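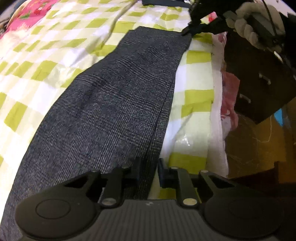

Labelling Grasp Onset in Hand-Held Gripper Recordings of Cloth Folding

Project report, second-year laboratory module
Dorin Dinu, Tamara Mocanu
Supervisor: Margareta Vlad

1. Aim

The project tests whether the moment at which a gripper takes hold of cloth can be labelled from wrist-camera video alone, without a force or width sensor. The labels are needed for the Tretitz folding policy, which was trained last year on hand-marked data. Marking by hand took longer than recording, and two people marking the same episode often disagreed.

2. Recording

Folding was demonstrated by a person holding one gripper in each hand. Each gripper carries its own camera, so every episode gives two video streams. Sessions were held in ordinary homes during June. The person demonstrating was told what to fold and was otherwise left to choose the order of the folds.

Garments were laid on whatever surface the home offered – a bed, a table or a floor mat. Covers were left as found. We recorded 464 episodes. Of these, 375 passed the checks for dropped images and clock drift between the two cameras. The most common fault was drift, which was traced to one recorder that had not been restarted between sessions.

3. Labelling method

Finger gap is estimated first. The fingers always cross the same part of the image, so a small network can be trained on that region to give the distance between the pads. It was trained on short clips in which the gap was set with wooden spacers.

Gap alone is not enough. Pads closed on a single layer of thin fabric look almost the same as pads closed on nothing. A second signal was therefore added: the motion of the cloth close to the pads, compared with the motion of the surface beyond it. When the cloth is held, it moves with the gripper and stays nearly still in the wrist view, while the surface slides past. Grasp onset is placed at the first image where the gap is steady and the two motions differ by more than a set threshold.
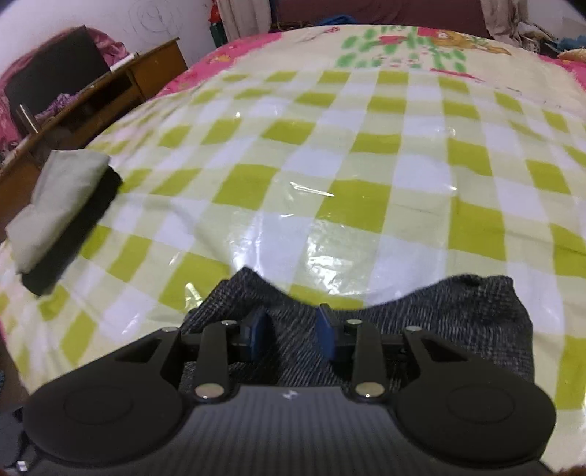 Figure 2. Wrist view with the pads open above a dark cloth. A folded bundle lies near the left edge of the checkered sheet.

4. Results

Radu Vlad and Abilio Aguirre each marked 187 episodes by hand, working separately on the same set. Where they agreed to within three images, their mean was taken as the reference. The method matched the reference in most episodes with light fabric and in fewer with dark fabric.

Three sources of error were found:

Dark pads over dark cloth. The edge of the pad is hard to separate from the fabric, and the gap estimate becomes noisy. The label then tends to be late.

Glossy covers. Glare shifts as the camera moves, and the motion estimate follows the glare instead of the surface. Masking saturated pixels removed part of this error. Patterned covers otherwise helped, as they give the tracker plenty of corners.

Second gripper in view. When the other hand pulls the cloth first, the cloth moves before the near gripper has closed. This caused early labels. Using both streams together would probably deal with it, but the clock drift described in section 2 made us cautious and it was left out.

5. Use in training

The policy was retrained on 335 episodes with automatic labels, the remainder being held back for checking. Its first grasp was closer to the demonstrated position than that of the hand-marked version on light garments. On dark garments we saw no clear difference.

6. Further work

The threshold was set once and used for all fabrics. It should be made to depend on the contrast between pad and cloth. Lighter finger pads would be a simpler change – a set has been printed but not yet fitted. The label files and the spacer clips are stored in the Tretitz project folder under "onset".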